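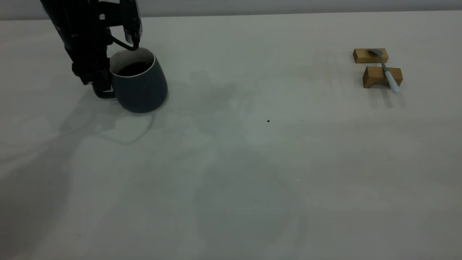 What causes gray lines on the white inside of a coffee mug?
Metal from a spoon or stirrer rubs off on the glaze and stays there. The lines sit on the surface and usually come off with a mild abrasive cleaner.

Ticket 232
Product: Gallia mug, dark gray outside, white inside
Category: Glaze / marking
Opened by: Nosipho Pillay
Assigned to: Sibusiso Nkosi, Rinetti product support
Priority: Low
Status: Resolved

Reported issue
Thin gray lines on the inside wall and floor of the mug. Lines do not come off with dish soap and a sponge. Mugs are used for black coffee only, washed in a dishwasher, and stirred with a metal utensil. Customer asks if the glaze is cracked and if the mugs are safe to keep using. 7 mugs affected, all from the order placed in September through Engelbrecht.

Reply, support
Please run the following checks on one mug and report back.

1. Empty the mug, wash it, and dry it with a white cloth.
2. Run a fingernail across one of the lines. Note if the nail catches.
3. Hold the mug under a lamp and tilt it. Note if the line is shinier than the glaze next to it.
4. Fill with black coffee to just under the white rim, leave for 38 minutes, empty, and rinse. Note if the lines have turned brown.

A crack or scratch that goes through the glaze catches the nail and takes up coffee. A metal mark does neither.

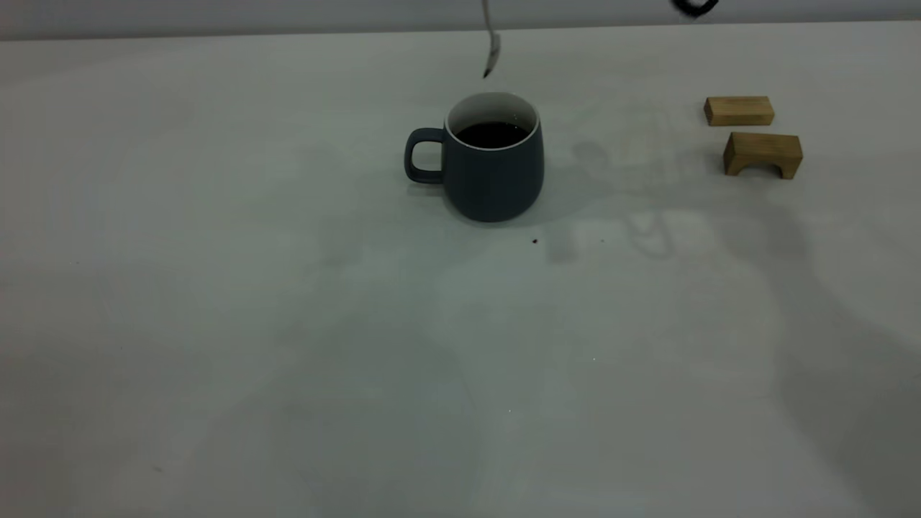

Gallia mug filled with coffee, utensil above the rim. Wooden blocks at right.

Reply, customer
Step 2: nail does not catch.
Step 3: slightly shinier, hard to tell on the floor of the mug.
Step 4: no brown in the lines. There is a faint brown band where the top of the coffee was, all the way around. It wiped off with a wet sponge.
The dark outside has no marks that I can find.

Reply, support
Results match metal marking. The brown band is ordinary coffee residue and is a separate matter. Cleaning procedure:

1. Wet the inside of the mug.
2. Apply a small amount of Nallard paste to a soft damp cloth. Do not use steel wool or a scouring pad.
3. Rub along the line with light pressure. Repeat if needed.
4. Rinse, then wash as usual before drinking from the mug.

Keep the paste off the outside. The outside has a matte finish and will polish up in patches if rubbed. If paste gets on it, rinse right away and do not wipe.

Reply, customer
Did one mug first. Wall came clean on the first pass. Floor took three passes, and one short line near the corner is still there but lighter. Paste ran over the rim once and I rinsed it off. No shiny patch after drying. Will do the others the same way. Is there a way to stop it from coming back?

Reply, support
Stir with wood or silicone. If metal is used, keep the tip off the wall and floor. New spoons with a rough edge mark more than worn ones. In the dishwasher, keep flatware out of the rack the mugs are in. No replacement needed. The mugs can stay in use.

Resolution
Metal marking confirmed, glaze intact on the tested mug. Marks removed 100% on the wall, one faint line left on the floor. No return to Engelbrecht. Customer to reopen if a line catches the nail or turns brown.
Closed 10/30/19, S. Nkosi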